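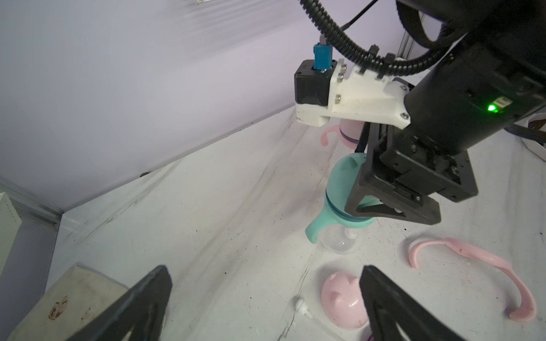
The two arms at Meriseck with the sippy cup parts, seen from the left wrist.

In March our small group from Forsberg visited the robot lab at Meriseck. I wanted mostly to see how they teach the arms, as we have the same trouble at Diruditz with small plastic parts.

Their method is called Pastent. A person guides both arms through the task, and each try is recorded by the wrist cameras. The model learns from 100 such tries per task. Our hosts told us it now finishes nearly 2 of 3 cups without help, and the handles are still harder for it than the lids. Colour matters less than they had expected.

I asked if one camera would be enough. They tested this, and the results were clearly worse. We stayed until noon and then took the bus back.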